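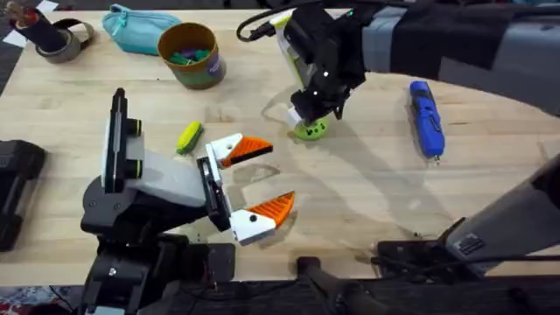
The downward force limit on the two-arm bench at Brulleck dropped out of the active settings in June, and the bench ran without it for 14 cycles before anyone caught it. No one was hurt. The cost was a bent finger mount, a cracked pad and most of an afternoon. We are writing it up in the newsletter as other Karnier sites use the same Wokex controller software and could hit the same fault. The job that day was a simple one: one arm picks up the round green disc with the holes in it, carries it low over the table, sets it down and lets go, while the second arm waits with its orange-tipped fingers open. A clearance that small leaves little room for error. When the height is off by a few millimeters, the force limit is the only thing that stops the arm from driving the part into the wood.

The trouble started with a restart. The controller had locked up over the lunch break and was power cycled at 1:20 p.m. It came back with no warnings, the arms homed normally, and the operator loaded the job and pressed go. The first placements looked fine. Table height had been set that morning and was still good, so the arm never had to push against anything and the missing limit made no difference.

Then a corner of the table was bumped during a tool change and the surface shifted slightly. On the next placement the arm came down, met the table early and kept going. The operator heard the joint motors strain and hit the emergency stop. The log shows a peak of 383 newtons at the wrist. The limit for this job should have cut the motion long before that.
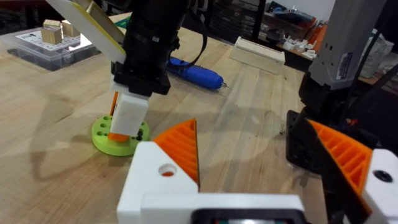 Ingrid Benavides
Automation Safety Lead, Karnier Brulleck

My first guess was a bad force sensor, and I was wrong. We swapped it for the spare and got the same readings. The sensor had been reporting the correct numbers the whole time – the controller just had nothing to compare them to.

The limits are kept in two places. One copy is stored with the job and the other is in the controller's working memory. On a normal shutdown the software writes the working copy back to disk and reads it again at startup. On a hard power cycle it never gets to write, so the file on disk can be left empty. An empty file should be treated as an error. In the version we were running it was read as "no limit set," and the arm was free to use its full rated force.

We repeated the fault on purpose with a foam block on the table and the arm speed turned down. It came back on 3 of 5 hard restarts. That makes it worse to hunt for than a fault that shows up every time, and it probably means we have had it before without knowing.

There is a second point that has less to do with software. A bench like ours collects things. You can have ribbed finger pads down at the near side, another gripper working over the green disc, and a blue tool with its cord lying on the same wood. With the limits in place, a hand tool in reach of an arm is untidy. Without them, it is something that can be crushed or thrown. I don't want it treated as normal on either kind of day.

The second arm also stayed powered after the operator hit the stop. Its button is wired to a separate circuit, left over from when the two arms ran different jobs. It was holding still and did no harm, but anyone reaching in to free the stuck arm would have been leaning across a live one. The circuits have now been joined, and either button drops both arms.

The damaged mount has been replaced and the bench is back at work on reduced speed. The Rao bench next door has the same controller and is locked out until it gets the same wiring change.

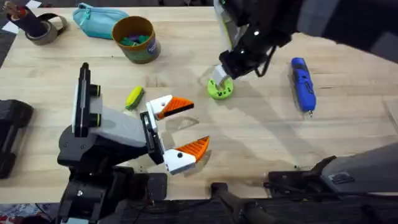
What to do at your site

After any hard power cycle, open the limits page and read the values before you load a job. A blank field counts as a fault. Tag the bench out and call your controls tech.

Run the first placement after a restart at low speed over foam, with one person at the stop button and hands off the table.

Press each emergency stop in turn and check that every arm on the bench loses power. Write the result in the bench log with your initials.

Clear hand tools, tape and pouches out of the arms' reach before starting a job.

Wokex has our logs and has confirmed the empty-file problem. There is no date yet for a fix. Until one has been installed and tested, the restart check stays in force on all shifts, and questions about it can go to Ingrid at the Brulleck safety desk.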